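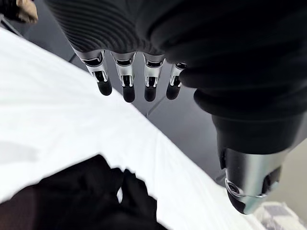
Kevon Water Butt Pump

The Kevon is a submersible pump for getting rainwater out of a butt and onto the garden. It hangs inside the butt from its own outlet pipe, so there is nothing to assemble on the ground. Push your hose onto the connector, plug in and switch on at the handle.

It moves up to 2,000 litres an hour, enough for a sprinkler or a spray gun on a normal length of hose. A float switch turns the pump off when the water gets low.

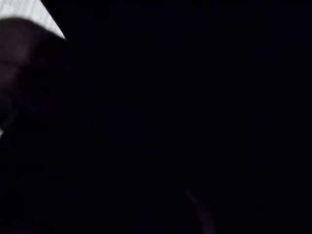 The outlet pipe is telescopic and bends over the rim, and the tap on top lets you slow the flow for pots and seedlings. A filter at the base keeps out leaves and moss — rinse it every few weeks in autumn, more often if your gutters have no guards.

Specification
Power: 237 W
Maximum flow: 2,000 litres per hour
Cable: 12 m
Outlet: fits standard click hose connectors
Guarantee: two years

Not suitable for ponds with fish, pool water or liquid feed. Take the pump out before the first frosts, drain it and store it indoors.

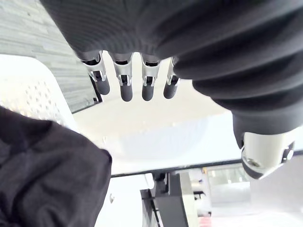 Ribbed knit cover, metal joints and rubber fingertips

Delivery and returns
Orders are sent from our Stondness shop. Unused pumps can be returned in their box. Spare filters and float switches are sold separately — ask for Lamai Wattanapong in the parts department.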